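Klinhom brings automated folding to its Prundport laundry

PRUNDPORT, November 12, 2025 – Linen and garment service Klinhom is to introduce Sivon, an automated folding system, at its Prundport laundry, and the staff who fold for a living are the ones teaching it.

Sivon comes from the automation firm Wostimach. It learns from recordings of people handling cloth with hand-held grippers, and since October, 30 Klinhom employees have taken turns at the job during paid hours. Much of the work is done on a made-up bed, where cloth behaves much as it does for customers at home: it slumps, bunches up and hides its own corners.

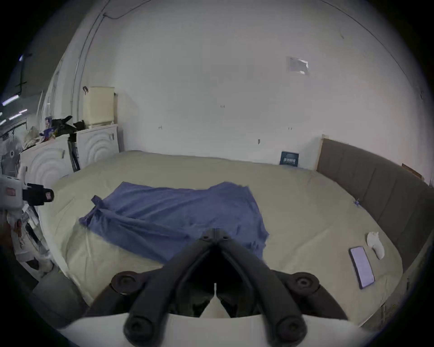

Rungnapa Wiriya was not convinced at first, and told the project team that her wrists would be glad of the help but she wanted to know what she would be doing all day once the folding was gone. She has since asked to be put down for the finishing table.

Her question shaped the plan. No jobs will be cut when Sivon starts work. Folding staff will rotate through finishing, repairs and customer orders, and no one will spend more than two hours at a stretch on the same task. Eight employees have already begun training as line leads, on a higher pay grade, and will decide when a batch goes to the machine and when it stays with people.

"We have folders here with hands so quick you can't follow them," said Jintana Mahawong, operations manager at Klinhom. "I'm delighted that their skill is what the system is built on, and that they are paid for passing it on."
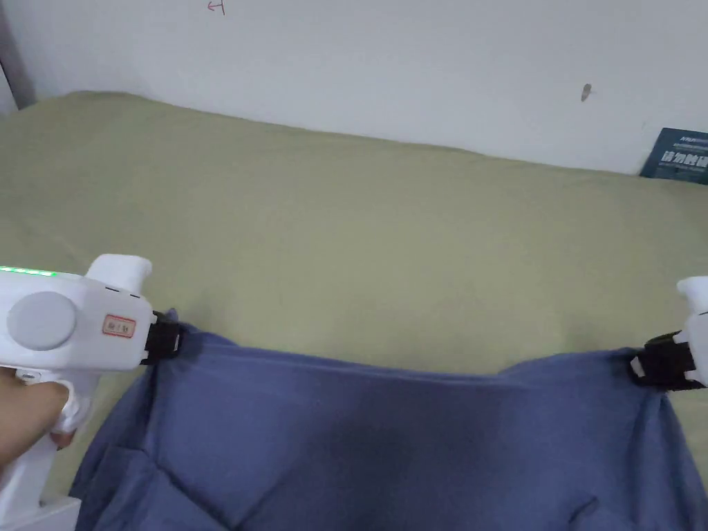

Teaching a fold takes patience, and the team has become very good at it. Shirts, towels and pillowcases each have their own order of moves, written up by the staff themselves in a guide that now runs to 47 pages. A favourite chapter deals with the lift, in which both top corners are pinched and the cloth is raised until the edge between the grippers runs nearly straight, with only a slight sag in the middle. Wostimach's engineers have adopted several of the guide's terms as their own.

"I came to Prundport expecting to explain things," said Han-gyeol Ko of Wostimach. "I've mostly been taking notes, and I've loved it."

The first Sivon line is planned to handle 1000 items a day, mainly flat pieces, with delicate garments still folded by hand.

Press contact: Orathai Chiyaporn, Klinhom, Prundport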